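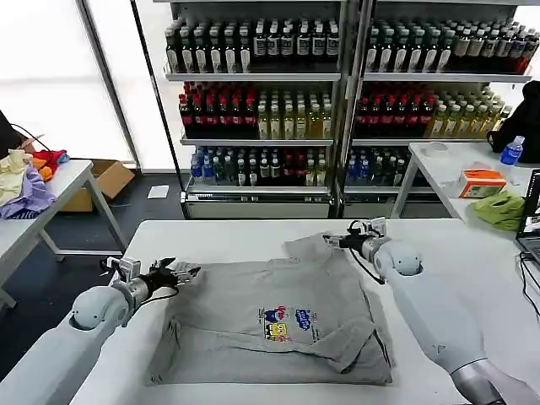 How do I fold a polo shirt without the collar going all floppy? Lay it flat on a table, straighten the collar first, and fold everything else in toward it.

That's the short version, and if you've only got one shirt to do you can stop reading. I fold piles of them for the drinks counter at Skulau, so I've got opinions!

5. Folding polos and other collared shirts

Before you start, clear a table at hip height and wipe it down. I keep the unfolded stuff on a second table off to the side, all in one heap, and only bring over one shirt at a time (I used to work straight out of the heap and kept dragging sleeves through everything).

1. Put the shirt on the table and smooth it from the middle out to the sides with flat hands.

2. Sort out the collar. It loves to bunch up at the top, so pull the two points down and apart, then run your thumb along the crease.

3. Do up the buttons. Andor Halász, who taught me, only does the top one, and his stacks look fine, so suit yourself.

4. Turn the shirt face down, keeping the collar at the same end.

5. Bring one side in a third of the way, then flip the short sleeve back so it lies along the fold. Same on the other side. If a corner near the hem has folded under itself, open it out now or you'll iron in a wrinkle just by stacking it.

6. Fold the bottom up to just under the collar in two goes, and turn the whole thing over.

Note: for shirts with a big colourful cartoon print on the chest, I make the folds a bit wider so the print sits whole on the front. Grey polos all look alike in a stack, and it's so much easier to grab the right one when you can see the picture.

Caution: don't press a hot iron straight onto a print. Turn the shirt inside out first, or put a tea towel over it.

Caution: keep drinks off the folding table, lids on or not. I lost a pale yellow shirt to a bottle of cola last December and I'm still cranky about it.

Stacking

I go five to a stack, collars alternating left and right so the pile doesn't lean. The big tubs on shelf 39 take two stacks side by side. Put the lid on loosely if the shirts have come straight off the line, and check them again in the morning before you clip it down.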